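Everything Must Go Somewhere: The Back Workroom in April

Lurau Studio Gallery, page 2 of 2

We have had the back workroom for two years and in that time it has been called the office, the bench room, the kitchen end and, in one email to the landlord, "the premises." It has never settled on any of these. It has a sink and desks, so you can rinse a mug and answer a complaint without taking more than six steps, and I think that was the entire pitch when we signed the lease.

Violeta Cisternas, who pays half the rent and is therefore allowed opinions, wanted a big sort-out, so that we could all feel good about the place afterward. Page 1 has the front room, where the customers go and where things are presentable. Page 2 has the rest. Captions are mine. Complaints can go to the office, or the kitchen end, whichever you find first.

The white table

Bought secondhand from Robles when they cleared their showroom, and described on the ticket as "nearly new." It was the one piece of furniture we both agreed on, mainly for the price, which was 47 dollars and a promise to take it away the same afternoon. A white work surface is a bold choice for people who do what we do. Every speck shows. I have wiped it down with Clorkus spray, with plain soap, and with feeling, and it goes on looking like a table that has had a life.

The black tray is a long-running disagreement. Violeta says an oval tray with a low rim is for putting things in. I say it is a place for things to wait until somebody deals with them, and that it works very well for that.
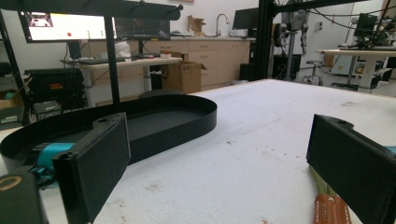
Leather and straps have a way of migrating to whichever edge of the table you were planning to lean on. We have tried hooks. We have tried a drawer, which was full by lunch. The current system is that you pick the thing up, say "whose is this," and put it down again four inches to the left.

The desk

Light wood, and the only surface in the building with a keyboard on it that I would call a desk without blushing. Two monitors share it, a habit we picked up from Tornex, our old bookkeeping outfit, who swore that a second screen would double what we got done. It has certainly doubled the number of places I can leave a spreadsheet open. Last spring's order sheet ran to 876 lines and I saw every one of them in full width.

The boxes

I would like to say the cardboard is temporary. The first box came in with the first delivery and we kept it in case we had to send something back. We did not have to send anything back. By then it had company.

The rule going forward is that a box with its flaps up has 20 days to justify itself.

The far wall

Wooden cabinets, a countertop and a faucet, all here when we arrived. The cabinets are good and we should use them more. Quoted price for ripping them out and putting in proper shelving: 2,000 dollars. The cabinets are staying, and I have come to find them very handsome.

More pictures after the sort-out, if there is one.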